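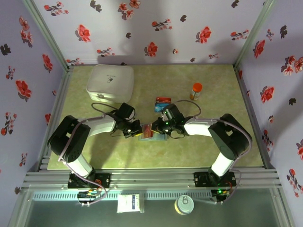

One reader of an earlier version says I've got it wrong and that Plinovari was never a festival at all, only a long party with dancing in it. Well, I still call it a festival, and so do the posters, so that's the word I'm using in this article.

Home Contents Dance Music Places Recent changes Search

Plinovari

Plinovari is a yearly festival of dance and live sound held in Skorkon every January, mostly inside Calvo, the old tram depot by the canal. I've been going for years (I missed one, with flu, and I'm still cross about it). It lasts four days and puts dancers together with people who write sound software. They usually meet for the first time on the opening morning, and the first showing is the same evening at 7.30, so you can imagine the mood by teatime.

The name

Plinovari is local slang for the people who used to light the gas lamps. The first organisers liked it because the early pieces were danced nearly in the dark — the depot had hardly any working lights — and it stuck even after a proper rig went in.

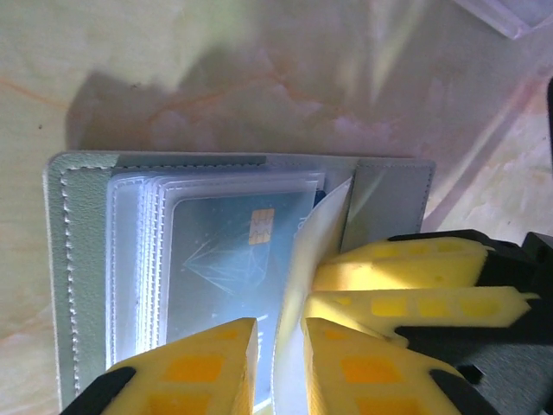 Card holder lying open on a marble surface

How it works

Each piece is 55 minutes long, no more and no less, and a bell goes at the end whether the dancers are ready or not. I used to find this maddening! Now I rather love it, especially when somebody is halfway through a lift and has to decide what to do about it. The main hall holds 300 people on benches, and another 100 can stand in the gallery, where the sound is better but you'll want a coat.

Most groups use Fovton, a program written for the second festival and patched every year after that. It listens to contact microphones under the floor and turns footsteps into notes, echoes or a sort of low hum. You can hear the difference between a heel and a toe quite clearly once you've had an evening of it. Some of the older dancers switch it off and bring a drummer.

Audiences

The best year so far had 1377 tickets sold over the four days, which for Skorkon in winter is a lot of people looking for soup. Numbers dropped the year after, when the trams were out, and have crept back up. Tickets are for a whole evening, so you can't book a single piece.

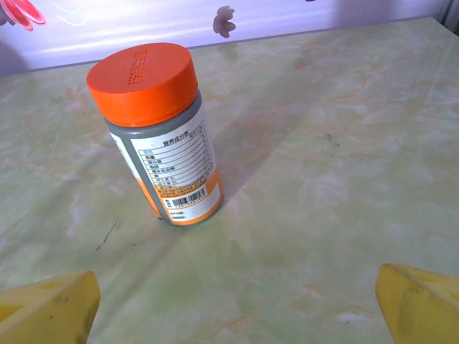
Supplement bottle with an orange screw lid

Recordings

There aren't many. For a long while the rule was that pieces weren't filmed, and what survives from those years is mostly sound, kept at Calvo on tapes you can ask to hear at the front desk. I've listened to a few — lots of thumping, some lovely breathing, and then the bell. Newer pieces are filmed from the gallery if the dancers agree.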